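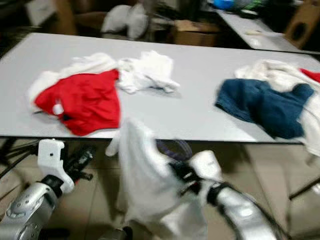 Print this page | E-mail this page

Does washing at a lower temperature bother anyone?

My project report, Saturday, March 10, 2018

I picked laundry as my topic because our halls in Ermont had just put the prices up and everyone was moaning about it. I sent a short survey round and got 331 replies - way more than I'd hoped for!

Most people said they wash everything at 40 and never touch the dial. Fair enough, so do I. Then I asked 10 of them to try a cooler wash for four weeks and keep a diary (two gave up, one lost hers on the bus). The rest grumbled about socks and little else.

I'd have liked to weigh the powder too - next time. The diaries go back to their owners in April.

Contact Korkuvia student pages | Copyright 2018 | Back to top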